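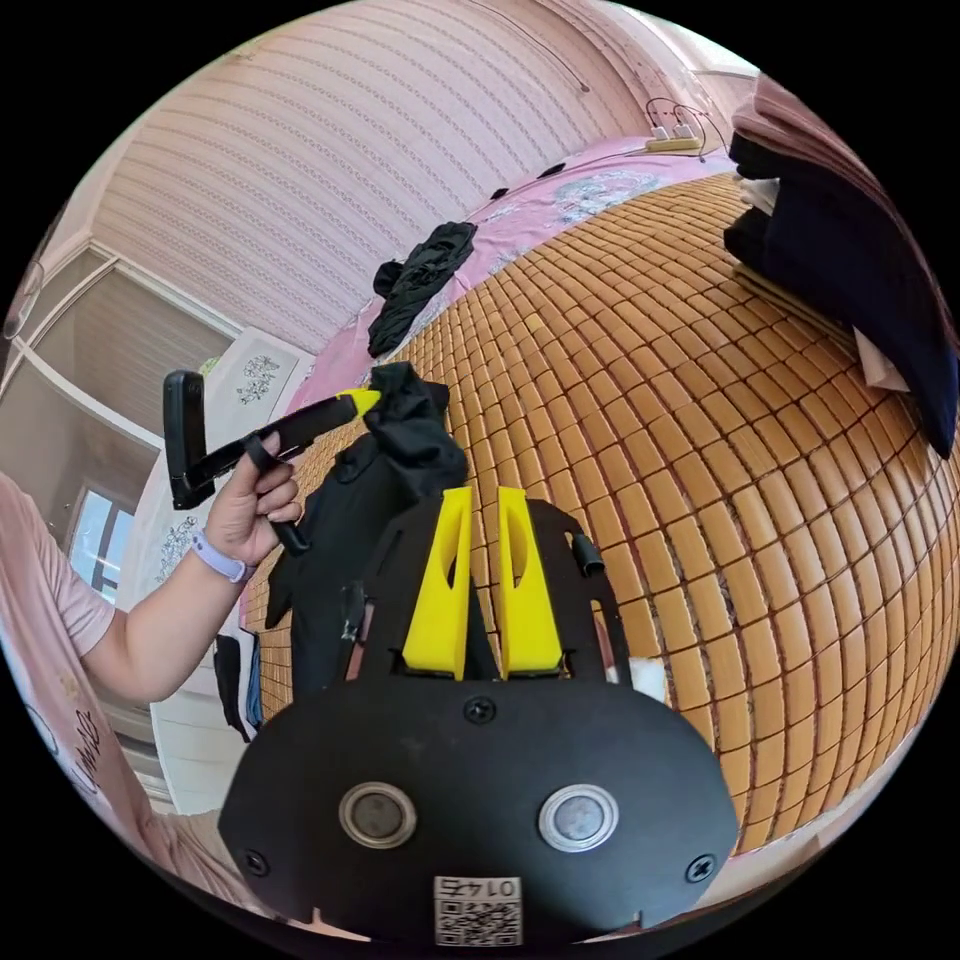

I have finally walked the whole of the old railway line from Hevthorpe to Clornow, and I am still grinning about it days later. Thirteen miles, one Thursday in May, two cheese rolls, a flask of tea and a paper map that had already been through the wash once. I've wanted to do it for years and kept putting it off, mostly waiting for somebody to come with me. In the end I went alone and had the loveliest day.

If you don't know the line, it closed to passengers long before I moved here and the track was lifted soon after. For ages it was just a strip of brambles behind people's gardens. You can now walk (or ride, if you don't mind the bumpy middle bit) nearly all of it, with one detour by road where a bridge was taken down.

I started at Hevthorpe at half past seven. The station building is a house now, with the platform kept as a sort of raised flower bed, and there were tulips along it in every colour you can think of. I stood there far too long. A woman came out to fetch her milk and told me the edging stones still have the wear marks where the luggage trolleys went over. They do! Two shallow grooves, smooth as a spoon.

The first three miles run along the top of an embankment with fields on both sides, and this is the part to do early if you can. There were hares. There was a cuckoo, properly loud, the first I've heard in two springs. The path is firm and wide and you can get up a good pace, which I did, and then I had to slow down again when I remembered how far there was to go.

After that you go into the cutting. I had been told it was gloomy and I couldn't disagree more. It's green from top to bottom, ferns and moss and wild garlic all up the sides, and the air smells like somebody's making soup. Water comes out of the rock in little trickles and runs along the old drains, which still work perfectly well. Wear decent boots for this stretch. I wore my old trainers and had wet socks until lunch.

Now, the tunnel. It's 961 yards long, it bends in the middle, and for a few minutes you can't see either end. There are lights, but they're low and a long way apart, so take a torch. I sang. I'm not a singer, but the echo in there is so kind that I sounded like a whole choir, and I got through most of a hymn and half a song from the radio before I met a man with two spaniels coming the other way. He said good morning very politely. Every so often there's a small arched hollow in the wall where the track workers used to step in when a train came through, and I tried one for size. It's a snug fit, even for me.

I had my first roll on the bench outside the far end, in full sun, with my socks draped over the arm. Bliss.

The middle section is where the detour comes in. You leave the line by a set of steps, follow the lane past the chapel and pick up the path again behind the farm. The signs are good going this way, but I noticed they're harder to spot if you're coming from Clornow, so look out for the green gate on your left if you do it in reverse. There's a bit of a hill too, and after all that nice level railway walking my legs were rather offended.

Then comes the viaduct, and oh, the viaduct. I knew it was big but I'd only ever seen it from the road. Walking over the top is completely different. You can see right down the valley to the reservoir, and the jackdaws fly about below you. I leant on the wall and ate my second roll and read the information board from beginning to end. It cost 2,649 pounds more than the builders had promised, and there was a furious row in the local paper. I was delighted by that. I'd happily have paid the difference myself!

From there it's an easy few miles down to Clornow, mostly through birch woods. The surface gets rough for a while with big loose stones, and I'd think twice about bringing a pushchair. One of the old mileposts is still standing, half swallowed by a hawthorn, with a 22 on it. I gave it a pat as I went by.

I got into Clornow at ten to three. The café in the goods shed does a very good ginger cake and they'll fill your flask if you ask. The bus back goes from the end of the road and takes under half an hour, and there's something very funny about watching your whole day's walk go past the window at that speed.

A few practical bits for anyone tempted. There are toilets at both ends and none in between. Phone signal disappears in the cutting and doesn't come back until the viaduct. Dogs are fine, but there are sheep near the farm. And if you only have a morning, do the viaduct from the Clornow end and go back the same way, it's the best short walk I know.

Next on my list is the branch line out towards Dramov, which is shorter and apparently very overgrown. If you've done it lately, leave me a comment and tell me how bad the nettles are.

Eirlys Bellis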